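Laundry > Drying > Indoor airers and clip hangers

What a sock-hanging robot can teach you about pegs

I have hung washing for most of my adult life and never thought to measure it. Keir Gourlay and Tsutomu Shimada have. Their project, Clavier, teaches a pair of robot arms to hang small laundry on a clip hanger, and they ran 200 trials on each way of doing it. Most of what they learned works just as well for people with thumbs.

The big result concerns where you look. With only an overhead view, the arms fumbled the clip in nearly a third of attempts. Adding a view from the wrist cut the misses to 7 in 200. Shimada's explanation is that cloth hides the clip at the very moment you need to see it.
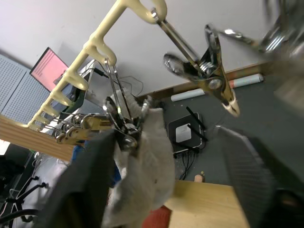

Wrist view: towel in the clip, gripper fingers close by.

So bring your face down to the rail, or the rail up to your face. Hanging by feel at arm's length is how a sock ends up behind the washing machine until November.

Second tip: pinch near the opening. Grabbing a sock by the middle meant a regrasp, and regrasps ate more time than everything else in the study put together. Lay your socks flat first, all facing the same way, and you can pick each one up by the cuff.

Third, stop the hanger swinging. A hanger on a single hook moves every time you tug a clip, and the arms spent a good deal of their day chasing it.
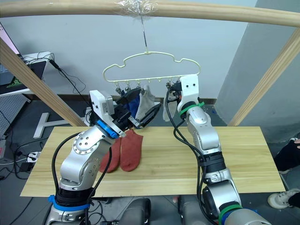

If you have two hands, use one to steady the bar and the other to load it. Work from both ends toward the centre, so it doesn't tip like a badly organized canoe. Gourlay tried filling it from left to right and says the colour of his language changed by the fourth sock.

The arms are still slower than my mother, and she stops for tea. I timed myself against their best run and won by a fair margin, although I did drop a face cloth.

Related tips
Getting the grey out of white towels
Rusty clips: clean or chuck?
Odd socks and where to keep them
Drying woollens flat in a small flat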